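Gripper and Camera Comparison: Frequently Asked Questions
Jarano Bench Notes
Maintained by Melur Teoh. Last updated December 30, 2019

What is being compared?
Two grippers on the same arm, doing the same food service jobs. The Comley is a two-finger parallel gripper with soft printed pads. The Kurek is a linkage gripper with printed finger pads, which can be swapped by undoing the screws on the links. We also compare a wrist camera with a fixed camera that takes in the whole table.

Which tasks are used?
Moving a drink can to a serving tray, moving a boxed or wrapped pastry, and moving an unwrapped donut. Cans come first in every session. They are rigid and all one size, so a bad calibration shows up early and doesn't cost us any icing.

How many trials were run?
62 with the Kurek and 49 with the Comley. The Comley total is lower because we lost an afternoon to a faulty cable. The missing trials will be made up in January.

Why are the Kurek pads green?
It was the filament on hand. The colour turned out to be useful, as the pads are easy to pick out against dark trays when you are going through wrist footage. We have kept it for the spare sets.

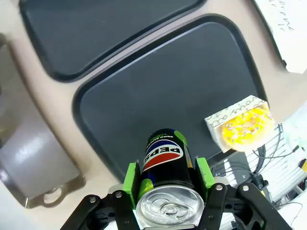
Wrist camera view: Pepsi can between the green pads, tray beyond.

Does the wrist camera lose sight of the object once it is gripped?
Partly. With a can you keep the lid and a good part of the body in view, along with both pads, so a tilted grasp can be spotted by eye. A low, wide item such as a pastry is harder. The linkages take up the lower corners of the view, and we mask them out before running detection.

Do shiny lids cause trouble?
Yes. Can lids throw highlights, and so does stainless steel. Fixed exposure on the wrist camera helped more than any change to the room lights. Auto exposure is off for all results on this site.

What grip force do you use on cans?
We started at 20 per cent of the Kurek's range and stayed there. The Comley needs a higher setting for the same can, but the two scales are not equivalent and shouldn't be compared directly.

How is the table set up?
Cans go on one side, food on the other, and empty trays in the middle as the place target. Donuts and wrapped pastries share a tray lined with parchment paper. Please leave some slack in the paper when you line the tray. If it is pulled tight it lifts with the first item.

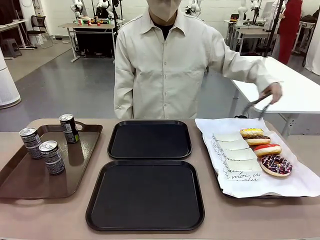 Fixed camera view: cans at left, empty trays in the centre, pastries and donuts at right.

Why are there tongs on the equipment list?
For the hand baseline. A person does the pastry and donut tasks with tongs, and the placements are scored the same way as the arm's.

Which gripper is better with donuts?
The Comley, on plain glaze. Its pads spread the load and leave a smaller mark. On drizzled or sprinkled tops we can't separate the two, and both leave a mess. Wipe the pads after every donut, whichever gripper is fitted.

Can I use my own controller?
The published results all use the Flakano controller at its default rate. Other controllers will work if they accept the same position commands, but we have not tested them and can't help with tuning.

How often do the printed pads need replacing?
We are on our third set. The first 3 pads to fail all cracked at the same screw hole, so the current version has a thicker wall there. Check that hole before each session.

Where do I send corrections?
To Melur, through the contact form on the Jarano site. Include the trial number and say which camera you were looking at.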